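Falberg Robot Learning Group
Minutes of the December 2024 meeting, cube task

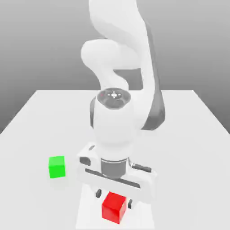
Naima Samir opened by thanking everyone for coming back so soon after the last one, and for the cookies, which were gone before the first item was finished.

1. Where the demonstrations stand
Naima reported that the set for the red and green cubes now holds 2,299 accepted demonstrations. The target is still 3,000, as agreed with our partners at Grestmont, and there was a good deal of cheerful optimism in the room about reaching it (the chair reminded us that we were just as cheerful in the fall). All of these were collected in the simulator, with a person steering the arm from start to finish.

2. Starting positions
Dušan Kneževič has been looking through the older batches and feels that the cubes begin too near the middle of the table far too often. He would like the next 300 demonstrations to start with at least one cube out toward a corner. We talked this over at some length, and there was some worry that the far corners make for awkward reaches and tired operators. Agreed to go ahead, with sessions kept to 30 minutes.

3. Failed grasps
A long and friendly disagreement. Naima would keep the runs where the fingers close on nothing and the operator tries again, as the policy has to learn recovery from somewhere. Dušan would rather have them in a folder of their own until we know what they do to training. Agreed to tag them and train once with and once without.

4. Labels
The Breltisetti tool still saves "pick red" and "pick up the red cube" as separate tasks. Radonjić have promised a fix. Until it arrives, please type the long form, even when you're in a hurry.

Actions
Naima: send the new starting layouts to all operators.
Dušan: tag the failed grasps and set up both training runs.
Everyone: check your own labels from the last batch.

Next meeting to be set by email once the first training run is in.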